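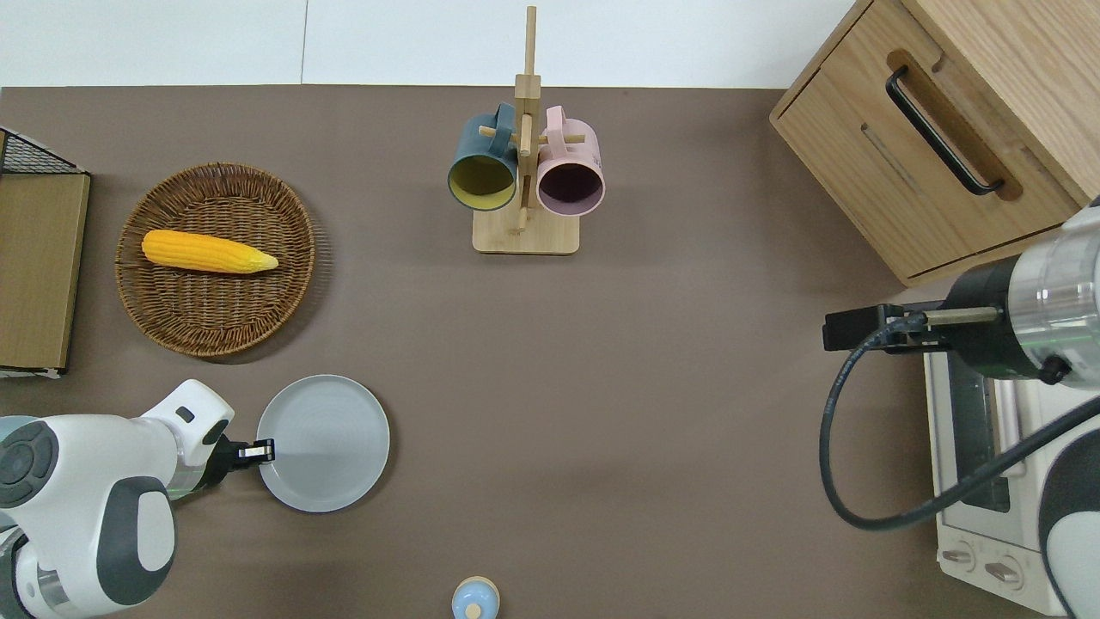
Mug tree, two mugs, 19/12/2020

The mug tree is a Bilden, bought in May to free up a shelf. Square base, one post, short pegs. A mug with a narrow handle goes on first try; a thick handle binds at the peg. I hang the teal one on the left and the pink one on the right — the weight balances well enough that the base stays put.

The corn stays in the wicker tray until dinner. The toaster oven gets it for 29 minutes, husk off, turned once. Next job is the drawer cabinet, where the bottom runner sticks.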